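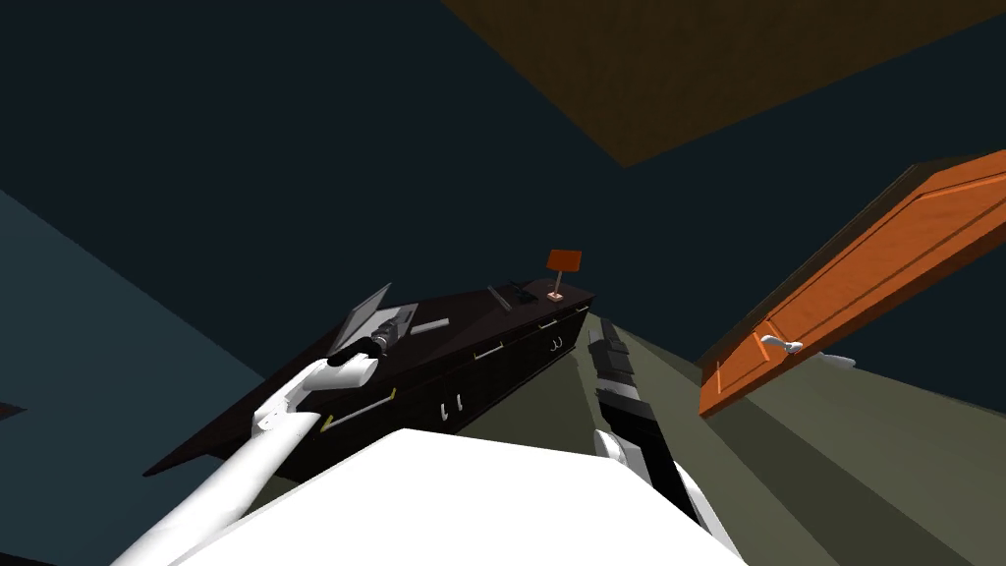 What kind of bean should you start with if you've never cooked dried beans before? Start with a small, thin-skinned one like a navy bean or a black bean, because they cook evenly and forgive you for almost anything.

I get asked this a lot now, which makes me very happy, as I spent most of my adult life opening cans. I still open cans! There are three in the cupboard as I write this. But last January I cooked a pot of dried beans on a rainy afternoon, ate two bowls standing at the stove, and I've had a pot going nearly every week since then. I'm a complete pest on the subject. People at parties have learned to steer me toward the chips.

So let me put it all in one place, and then I can just send the link.

The bean that got me was called Tiver. It's a big, flat, cream-colored bean with a brown smudge at one end, like somebody picked it up after eating chocolate. I bought it from Mukulia, the little dry goods shop two streets over from us, where everything is in bins and you bring your own jars. I'd gone in for oats. The beans were right by the register and they were so pretty that I filled a jar without a plan, and then the jar sat on my counter for weeks looking nice.

When I finally cooked them I did everything wrong. I didn't soak them. I let them boil way too hard and a bunch of the skins came off and floated around like wet tissue. I forgot the salt until the end and then put in too much. And they were STILL the best beans I'd ever had, creamy all the way through, with this broth that tasted as if I'd put a chicken in it. There was no chicken. There was an onion, a bay leaf, and a spoonful of olive oil.

I think the broth is the part people don't expect. If you grew up like me, the liquid around the beans was the gray stuff you rinsed down the sink. The liquid from a home-cooked pot is something else entirely. I drink it from a mug. I cook rice in it. I've used it to loosen up leftover mashed potatoes, and that was so good I now make too many mashed potatoes on purpose.

OK, the method, such as it is.

I soak overnight if I remember. Big bowl, lots of cold water, and a good spoonful of salt in the water. The salt was a surprise to me, as I'd always heard that it makes beans tough, but mine have come out softer with it, and the skins hold together better too. If I forget to soak (often), I just cook them longer. The older the bean, the longer it takes, and there's no way to tell how old a bean is by looking at it, so don't promise anyone dinner at a certain time. I once served bean stew at 10 at night to people who had been very brave about crackers.

In the morning I drain them, put them in the heavy pot, and cover them with fresh water by a couple of inches. In goes half an onion, a few cloves of garlic that I haven't even peeled, a bay leaf, and plenty of olive oil. I bring it to a real boil for a good ten minutes, and then turn it down as low as it'll go. You want a bubble here and there, a lazy sort of blip. Lid on, but crooked.

(One serious note. Red kidney beans really do need that hard boil, the full ten minutes at least, after a soak, and you shouldn't do them from raw in a slow cooker. They can make you properly sick. Everything else in this post is just me being bossy, but please do that one.)

Then leave them alone. Check the water now and again and add some from the kettle if the tops are poking out. To test, I eat five of them, one after another. If four are perfect and one is chalky, they aren't ready. This rule has never failed me and it's also a nice snack.

Taste for salt at the end, turn off the heat, and if you possibly can, let them sit in their broth for an hour before you do anything else. They get better. They're better again the next day.

Now for the fun part, the different kinds! I've kept a notebook, and as of this week I've cooked 13 varieties. I won't go through them all, but I have opinions about a few.

Usuga is a small dark red one, almost purple, and it stays firm no matter how long you ignore it. That makes it wonderful in salads. I do it with chopped celery, lots of parsley, lemon, and the good tuna if I have it. It's not my favorite for soup, as it never quite gives in, but for a lunch that sits in a bag until noon it can't be beat.

Wosent is the opposite. It's pale green, a bit like a flageolet, and it goes from raw to soft to completely collapsed while you're answering the phone. The first time, I was annoyed. Then I mashed the whole pot with garlic and more olive oil and spread it on toast, and I haven't been annoyed since. It's my most-cooked bean after Tiver. I like it with something sharp on top, pickled onions or just a splash of vinegar.

Plain old pintos deserve more love than they get. They're cheap, they're in every grocery store, and with a dried chile in the pot they come out smoky and rich. If the fancy ones aren't around where you live, please don't let that stop you. A bag of supermarket pintos and a slow afternoon will get you nearly all the way there.

Chickpeas I go back and forth on. Home-cooked ones are so much better, and the hummus is silky and lovely, but they take forever and they're the one thing I'll happily buy canned. I made my peace with that.

A few odds and ends from the notebook, in no order:

Tomatoes and lemon go in late. Acid slows the softening down, and I learned this with a pot that simmered for an entire afternoon and was still like gravel at dinner.

A Parmesan rind in the pot is magic. I keep a bag of them in the freezer.

Beans freeze beautifully if you freeze them in their broth. Flat bags, stacked up, and they thaw fast in a pan.

I weigh mine now, 210 grams dried for the two of us, and that makes dinner plus one lunch. I used to do it by the handful and we ended up with enough for a wedding.

As for the, um, musical side of things, it really does settle down if you eat them often. Start small. A few spoonfuls on the side of something, a few times a week.

My grandmother, who lived to 84 and cooked beans every single week of her life, kept hers in an old cookie tin and never measured a thing. I used to pick them out of her soup and line them up on the side of the bowl. I think about that a lot when I'm standing at the stove with my spoon. She'd have loved the Tiver beans, and she'd have told me I was using too much garlic.

Next on my list is a big black runner bean that Mukulia says is coming in soon. It's supposed to turn the broth the color of coffee, and I've already cleared a jar for it. If you've cooked one like that, tell me how long you soaked it and what you ate it with. And if you have a bean I haven't mentioned, I want to hear about that too, especially if it's ugly. The ugly ones have been very good to me so far.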